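The season premiere of Parkville, and what the recap sites did to it

2018-05-14

I watched the first episode of the new season of Parkville with my phone in another room, and I'm glad I did, because by the time I picked it up again I had apparently seen a different show from everyone else.

According to the headlines, the premiere was "explosive." One site said it "changes everything." Another promised ten hidden clues, and I read all 10 of them so that you don't have to. Four were the same clue. One was a coat.

What happened in the episode I saw: Dell came back to town, the diner had new owners, and the sisters had the same fight about the house that they had in season two, in the same kitchen. It was fine. The scene in the parking lot was better than fine. Nothing exploded, and as far as I can tell the only thing that changed was the theme song, which now has drums for some reason.

I've been suspicious of premiere coverage for a while. The recaps go up so fast that I doubt anybody wrote them after watching. The one on Noson was live before the closing credits in my time zone, all 2,143 words of it, and it describes a conversation between Dell and his father that isn't in the episode. Maybe it was in a screener. Maybe it was in the press notes. Either way it was still up this morning with no correction, and people in the comments were arguing about what the father meant by it.

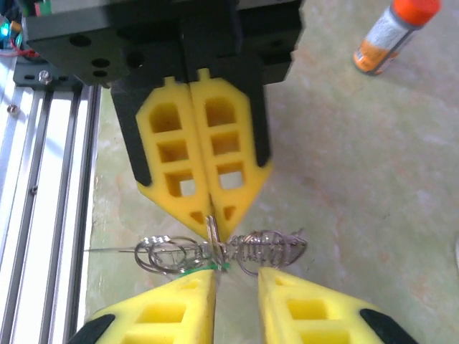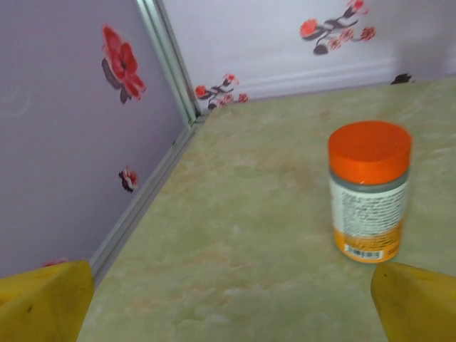
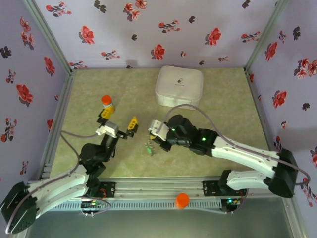
Arlindo Caldeira

Then there's the cast interview. You've probably seen the quote by now, the one where the lead says this is "the darkest season yet." They said that in April before last year's season, too, and that one ended with a wedding and a dog. I don't blame the actors. They sit in a hotel room all day and get asked whether it's dark, and at some point they say sure, it's dark. What bugs me is that the quote goes straight into a headline like it's news, and a week later it's in the ads.

Speaking of ads, Fimatum is calling this its most anticipated premiere ever. Anticipated by whom? They don't release viewing numbers. They released a chart last year with no scale on it. I'd like to believe the show is doing well, since I would be sorry to see it go, but a streaming service telling me its own show is a hit is about as useful to me as a restaurant telling me the soup is good.

A reader wrote in to say I'm being a grump and that the fun of a show like this is the guessing. Fair enough. I like guessing. I spent most of season one sure that the mayor was Dell's uncle, and I had a whole theory about the boat. But I got there by watching it, badly, on my own couch. When a site hands me a list of theories an hour after the episode ends, with the "most likely" one in bold, I don't see what's left for me to do.

For the record, here is where I stand after one episode. The new owners of the diner are up to something, because they've been given too many close-ups to be just diner owners. The Uniyal storyline from last season has been dropped and I don't expect to see it again, whatever the showrunner says about being patient. The younger sister is the best thing in it and still gets the fewest lines. And I give the drums 3 episodes before somebody quietly takes them out.

I'll keep watching. I said the same thing last year and I did, all 10 episodes, including the one with the flood. If the father does show up and have that conversation with Dell, I'll come back and apologize to Noson in the comments.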